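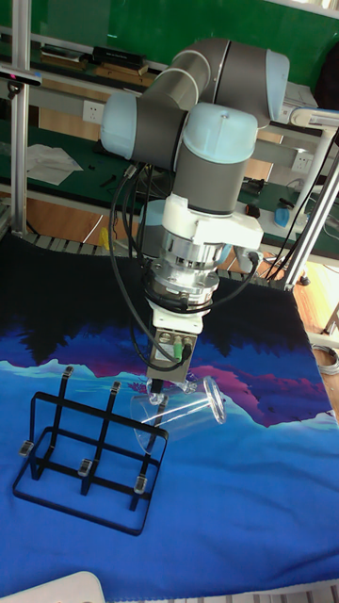 How often must the ceremonial flag of the unit be taken out of its case?

Take it out two times in a year, once in November before the unit's holiday parade and once in spring. If the museum room is damp, inspect it more often.

Section 8. Preparing the flag for the parade

These steps are for the Annan display case, with the Gavitz folding pole. The older case from Amport has a different lock, see the supplement.

1. Wash and dry your hands. Put on clean cotton gloves.
2. Switch off the lamp inside the case and wait until the glass is cool.
3. Turn both locks to the left. Lift the lid with two persons, one at each end.
4. Slide the support board under the flag and take out the board and the flag together.

CAUTION: Never lift the flag by its fringe. The old silk can tear under its own weight.

5. Lay the board on a flat table. Check the seams, the embroidery with the regiment's number and the ribbons. Write any damage in the flag book before you continue.
6. Open the pole and tighten the middle ring by hand. The full length must be 2 meters.
7. Pull the sleeve of the flag over the pole, starting from the top end. Fasten the leather tab.

Note: The air in the storage room should stay near 58 percent humidity. If the reading is much higher, leave the flag in the case and use the parade copy, Flimusia part 994.

8. Fit the spearhead last. It turns to the right until it stops.

CAUTION: Do not carry the original flag in rain or in strong wind. For marching at sea or on an open pier, only the parade copy is allowed.

After the parade, repeat the steps in the opposite order. Let the cloth rest on the board overnight before you close the lid.

Text revised 2026-07-11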